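Court Users' Forum > Procedure and Practice > Adjournments and filing deadlines

Thread: Electronic filing cut-off at the Pliltstead registry

inoonan_registry
Members are advised that the Pliltstead registry will close its electronic filing window at 4:00 p.m. with effect from April. Documents received after that time will be stamped as filed on the next working day. Questions may be posted in this thread.

G. Sanna
I must record an objection. The practice rules allow filing until midnight. A registry notice cannot shorten a period that the rules have fixed, and litigants without counsel will be the first to miss a deadline.

KHubacek
With respect to Mr. Sanna, the rules allow submission until midnight. They do not say when a document is deemed filed. Rule 82 leaves that to the registrar, and it was applied in the same way under the old paper system.

G. Sanna
Rule 82 concerns the form of the stamp. I have read it again this morning and cannot find the power Mr. Hubáček describes. I would refer members to Rule 93, which covers late documents and requires notice to both parties.

Illes_I
Our office had 219 filings at Pliltstead last term, and up to 100 of them went in after 4:00 p.m. Most were routine. I would support the earlier time for urgent applications only — a judge cannot read what no clerk has opened.

inoonan_registry
The comments are noted and will be passed to the registrar. Until a further notice is issued, the 4:00 p.m. time stands. Rule 93 will be applied to any document stamped late.

I. Bianchini
I side with Mr. Sanna on the law, although I expect the notice will survive. May I also ask whether the annex kitchen remains open to court users during the April sittings? The last notice was unclear.

inoonan_registry
It remains open to court users and counsel from 8:30 a.m. Pictures are attached.
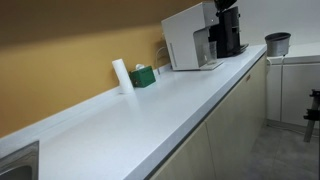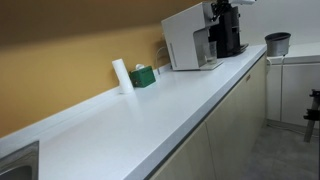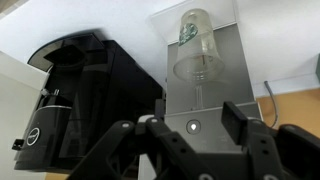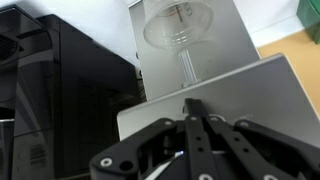 Annex kitchen, with the coffee machine in the third picture.

KHubacek
Thank you. On the main point, I maintain my reading of Rule 82.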